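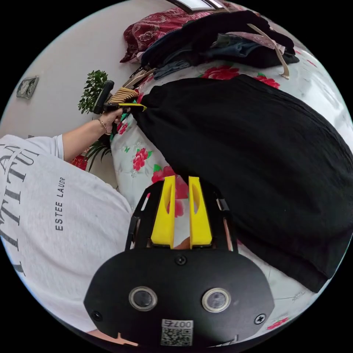
Trolex Hand Gripper, model 24

The Trolex is a two-finger gripper that you hold in your own hand. You do a chore with it, the two lenses on the body record what the fingers do, and the recording is used later to teach a robot arm the same chore. Most of our customers work with clothes, bedding and small parts on a packing bench.

Can a machine fold my laundry yet?

We get this question every week, so we answer it on the product page. Towels and plain T-shirts, on a clear table: yes, but slowly. In our workshop in Irnska the arm trained on Trolex recordings folded 173 towels out of 400 without help in March. A mixed pile on a bed is still too difficult. Black cloth on black cloth is the worst, the arm does not find where one piece ends. Straps and thin sleeves are also a problem.

On the shop floor the situation is better. Liang, who pack spare parts in Mullari, let the arm fill the trays on the night shift, and a person checks them in the morning.

What the gripper is good for

- Picking up one layer of cloth by the edge
- Laying a garment flat and pulling out the creases
- Sorting by color or by type
- Work with two grippers, one for each person or one in each hand

Please do not use it for wet laundry. The body is not sealed.

Details

Weight: 914 grams
Body: black
Fingers: yellow, slotted, sold in pairs
Warranty: 24 months, fingers not included

The fingers wear out first. If cloth begins to slip, change both of them, also when only one looks bad - an uneven pair pulls the fabric to the side and the recordings become less useful.

Orders placed before Fri 21 June come with one spare pair of fingers. For more than five grippers please write to us first, we assemble them in small batches.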